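Print this page | E-mail this page

Checking needle driver wrists on the Clernlow suturing cell

Do this check before the first session and again whenever a driver is swapped. It takes 22 minutes if the cell is already powered. You will need the Kurek cable gauge, a lint-free wipe, a practice pad and a length of braided suture.

1. Park both arms and release the drapes. Wipe each wrist and look along the cables where they bend over the pins. Replace the driver if you see a broken strand.

2. Seat the gauge on the drive cable and read the tension. New cables sit at 185 on the dial. Anything more than 5 below that goes back to Ritu Bhardwaj for re-tensioning. Don't adjust it at the cell.

3. Enter the use count from the console. Drivers come off at 700 cycles, even if they still feel fine.
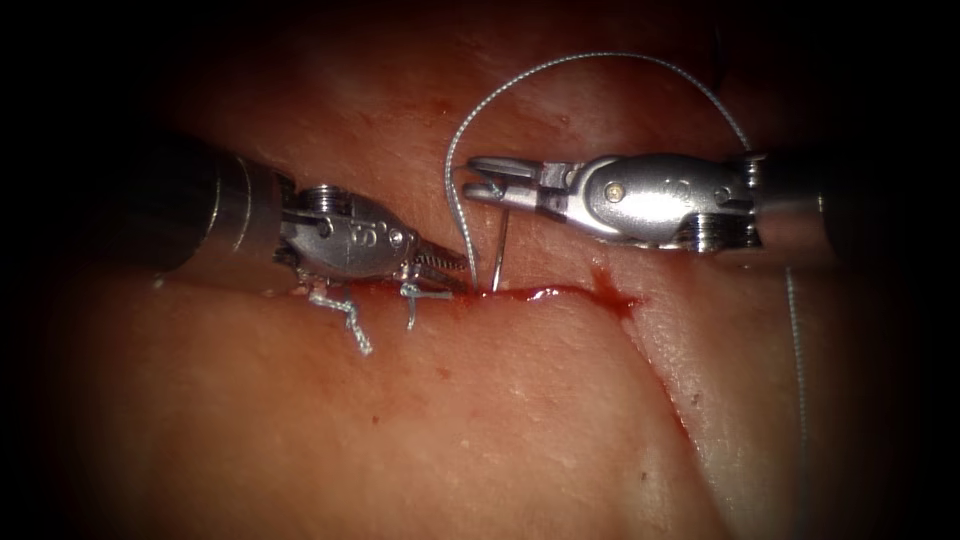

4. Run a line of stitches at normal speed and watch the wrists the whole way along. Slack in a cable shows up first as a small lag when the jaws close. Check it at the handover, with the curved needle standing in the tissue and one set of jaws open beside it, as the right-hand driver has them. The jaws should close squarely on the needle with no twist at the wrist. If they roll, stop and redo step 2 on that arm.

5. Pull a knot down with both arms and hold the tension. Neither set of jaws should creep. Thread that slips usually means worn serrations, and the driver needs replacing.
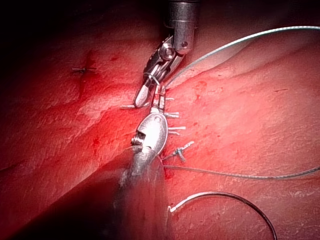

6. Switch to the wrist camera and repeat the last two stitches. Colour and focus should match the settings card. If the picture is soft at the working distance, clean the lens cover before you touch the focus.

7. Log the gauge readings under the driver's serial number and initial them. Chiharu Takeda goes through the log on Friday and orders spares from Ornton.

Leave the arms parked with the jaws closed. Drivers left open overnight tend to read low in the morning.

Last updated: January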